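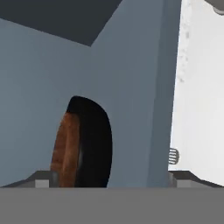
*The simulated kitchen, seen from close to the gripper.*

# Call for participants: recording kitchen tasks for the Kerkomar study

The Fekete Institute invites applications from adults living in or near Ullton to take part in the Kerkomar study. Participants will guide a simulated robot arm through everyday kitchen tasks, and the recordings will be used as examples for a learning system. There are 14 places. Each participant who completes the full programme will receive a payment of £700.

No technical background is needed. We are as interested in people who have never used equipment of this kind as in those who have, and the selection will include both.

## Background to the study

Kerkomar is concerned with the handling of common household objects: bowls, cups, utensils, packets and similar items. The learning system at the centre of the study is given no written rules for these tasks. It is trained on recorded examples in which a person has steered the arm from start to finish, and the quality of what it learns depends to a large degree on the range of those examples. Earlier recordings were made almost entirely by members of our own staff, who had come to share the same habits. They tended to approach a bowl from the same side, to lift to the same height and to set objects down in the same part of the counter.

The present round is intended to widen that range. We ask participants to carry out each task in the way that seems natural to them, within the limits set out in the task sheet. A slower or less direct route is of use to the study, as is a recording in which the participant misses a grasp and then recovers from it, provided that the task is finished.

All work in this round takes place in simulation. The arm, the kitchen and the objects are displayed on screen by the Alano software, and the participant moves the arm with a hand controller. Participants will not work alongside a physical robot at any stage.

## What you will be asked to do

The programme consists of 38 tasks, which are divided into short groups. Every task has a written instruction of one or two sentences, such as "place the bowl on the shelf" or "move the cup to the left of the sink". The starting position of the objects changes between recordings, and so does the appearance of some of the surfaces.

For each recording you will:

- read the instruction and confirm that you have understood it;
- look over the starting layout for as long as you wish;
- press the foot switch to begin;
- guide the arm through the task with the hand controller;
- press the foot switch again when you consider the task complete;
- mark the recording as "keep", "repeat" or "unsure".

Two views are shown side by side. One takes in the wider counter and the arm, and the other is taken from close to the gripper. Most people find that they rely on the wider view when moving towards an object and on the closer one in the last part of the approach. Large parts of the closer view can be taken up by the gripper, and an object held near it may have its lower end hidden. You are free to use either view, or both, as you prefer.

The label "unsure" should be used without hesitation. Recordings marked in this way are checked by our staff and are not counted against the participant. Please do not mark a recording as "repeat" only because the movement looked untidy.
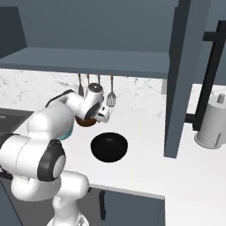

Several of the tasks involve bowls, and these deserve a particular word. A bowl may be gripped by the rim or by the body, and both are acceptable. Where the instruction concerns one bowl and another is present, the second should be left where it stands unless it has to be moved to make room. If you do knock or shift it, carry on with the task and make a note in the comment box. The same applies to utensils on hooks and to anything else that happens to be within reach of the arm.

Participants are also asked to keep the elbow of the arm in mind. New users naturally watch the gripper, and the elbow can then come to rest against a panel or a shelf. The software permits such contact but records it, and a recording with prolonged contact will normally need to be made again.

## Time commitment

Each session lasts 2 hours, including breaks. Sessions are offered in the morning and in the afternoon, and an early evening session will be arranged where there is enough demand. Participants may attend as often as once a day, but we advise leaving a day between sessions at the beginning, as the controller can be tiring for the wrist until one is used to it.

The first session is given over to training. It covers the use of the controller, the foot switch and the recording labels, and it ends with a small number of practice recordings. These are kept for a separate part of the study, on how people learn to use the equipment, and you may ask for yours to be left out.

The remaining sessions follow the task list. There is no target for the number of recordings made in an hour, and payment is not linked to speed. You will be told at the start of each session which group of tasks you are to work on. Groups may be taken in a different order from one participant to another.

## Who may apply

Applicants should:

- be aged 18 or over;
- be able to travel to our premises in Ullton for every session;
- be able to read short instructions in English from a screen;
- be able to operate a hand controller with at least one hand.

The controller can be set up for left-handed or right-handed use, and the foot switch can be replaced by a button on the desk. The text of the instructions can be enlarged or read aloud. If you would need any other adjustment, please tell us in your application. Such requests are passed to the staff who prepare the room and are not seen by those who make the selection.

Some people feel slightly unwell when watching a moving view at close range. If you know that you are affected by this, you are still welcome to apply – the closer view can be reduced in size or switched off – but we would ask you to mention it so that the training session can be planned accordingly.

We regret that current employees of the Institute, and members of their households, cannot be considered for this round. People who took part in earlier Institute studies may apply, with the exception of those who have already recorded tasks in Alano.

## Payment and expenses

The payment of £700 is made in two equal parts, the first at the midpoint of the programme and the second on completion. A participant who withdraws before the end will be paid in proportion to the sessions attended, training included. Payment is made by bank transfer. Participants are responsible for declaring the income where this is required.

Bus and rail fares to and from Ullton will be repaid on production of a ticket or receipt. A limited number of parking spaces is available behind the building and must be booked at reception. Tea, coffee and water are provided. There is no canteen.

## Information we collect

The main record is the movement of the arm and of the objects, together with the label and comment given by the participant. We also keep the answers to a short questionnaire on previous experience with games, tools and cooking. No camera is directed at participants and no sound is recorded.

Each participant is given a code, and recordings are stored under that code alone. The list linking codes to names is held separately and will be destroyed when the last payment has been made. Until that point you may ask for any or all of your recordings to be removed. Once the list has been destroyed we shall no longer be able to identify them, and removal will not be possible.

The recordings may be shared with other research bodies and may be published as part of a larger collection. The questionnaire answers will be published only in summary form. A full information sheet and a consent form will be sent to every applicant who is offered a place, and both should be read before the training session.

## Selection

Places will not be given in order of application. We shall aim for a group that is mixed in age, in handedness and in experience of similar equipment, and applicants who are not offered a place may be asked whether they would like to join a reserve list. Those on the reserve list may be contacted at short notice if a participant withdraws.

Shortlisted applicants will be invited to a short visit, during which they may try the controller and look round the recording room. The visit is not a test and no score is taken. It is meant to allow both sides to decide whether the arrangement is suitable.

## How to apply

Application forms are available from the reception desk of the Fekete Institute in Ullton and may be requested by telephone or by post. The form asks for your contact details, the times of day at which you could attend, and a few lines on why the study interests you. References are not required.

Completed forms should be returned in an envelope marked "Kerkomar – participants" and must reach us before the end of May. All applicants will receive a written reply. Questions about the tasks, the equipment or the use of recordings may be put to the study office at any time before the closing date, and asking them will have no bearing on the outcome of an application.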